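January, household survey notes, cont.

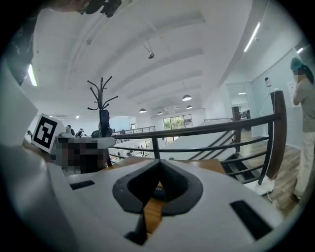 Second pass thru the Filasholm returns, 200 forms. Main headache is still the "who lives here" question. People count a grandmother who stays weekdays, then leave her off the sleeping arrangements page. Coded as part-time member for now – ask Canan if that matches what she did for Mahrous.

Step-siblings: the Trondik codebook lumps them with half-siblings. Don't want that. Split into 2 codes, old one kept in a seperate column so we can go back.

40 forms have no answer on marital status. Canan Kocabaş thinks the wording puts off couples who live together but never married. She's probably right, the Guso version had "partner" as its own box and hardly any blanks.

Shared custody kids – 7 turn up in both parents' households. Leave both in, flag them, weight later.

Still to do:

- redo table of single-parent homes w/ new codes
- check ages on the multi-generation ones, a few look swapped
- reword question for next round, send to Canan befor lunch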